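Vodside Technical Institute
Handling and Grasping of Flexible Materials
Handout 4: Fingertip wear and the Nilleo cell stoppage

Read this handout before the practical session. It should be read together with Handout 3, which sets out the normal working cycle of the cell. Students who have not signed the cell safety sheet may observe but may not operate the equipment.

4.1 Background

The Nilleo cell was set up in September to give students practice in picking up, spreading and folding cloth. It uses a two-finger gripper. The fingertips are covered with tape to increase friction and to protect the fabric. The tape is treated as a consumable part and has its own line on the daily check sheet.

A piece of cloth has no fixed shape, and a grip that holds well on one fold may fail on the next. The usual method is to close the fingertips on a raised ridge of material, confirm the grip from the motor current, and lift slowly. The controller takes a rise in current to mean that something is held between the fingers. It has no other means of knowing what that something is.

4.2 What happened

During a supervised run the gripper closed on a towel, the current rose as expected and the lift began. The towel came up and did not release when the fingers opened. An edge of tape had lifted from one fingertip, and its adhesive side had caught the loops of the fabric. The controller recorded a completed release and started the next movement with the towel still attached.

The towel was drawn across the worktop and over the rim of the collection tray, which tipped. A student reached forward to steady the tray while the arm was under power. The supervisor pressed the emergency stop and the arm halted. There was no injury. The event was recorded as a near miss and the cell was withdrawn from use. 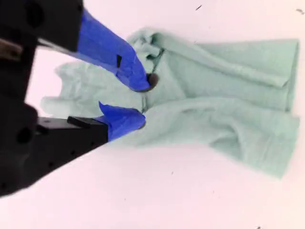 The inspection that followed found two faults. The first was the condition of the tape. The check sheet asked only whether tape was present, and it had been marked as present every morning. Nothing on the sheet asked whether the edges were flat. The second was in the program, which treated an open finger position as proof that the cloth had been let go.

The student's action is dealt with separately in 4.4. It should not be read as a cause of the fault, although it was the most serious part of the event.

4.3 Changes made to the cell

The Mellor check sheet has been revised. Tape must now be inspected along every edge and replaced if any corner can be raised with a fingernail. Old tape is to be removed completely before new tape is applied. Tape is replaced after 80 closing cycles in any case, and the count is entered on the sheet by the operator.

The release step in the Zaker control program now includes a short pause and a check of the load at the wrist. If the load has not returned to its empty value, the arm stops and waits for the operator. Students will find this step in the listing at line 760.

4.4 Rules for operators

Keep hands outside the marked area whenever the arm is under power. An arm that is standing still may be waiting for its next instruction.

Do not attempt to save a falling object. Press the emergency stop first.

Do not pull cloth from the fingertips by hand until the arm has been isolated and the supervisor has agreed.

4.5 Preparation for the practical

Write one page on how the controller could have detected the retained towel using only the signals described in Handout 3. State any assumption you make about the weight of the cloth.

Issued 5 November 2023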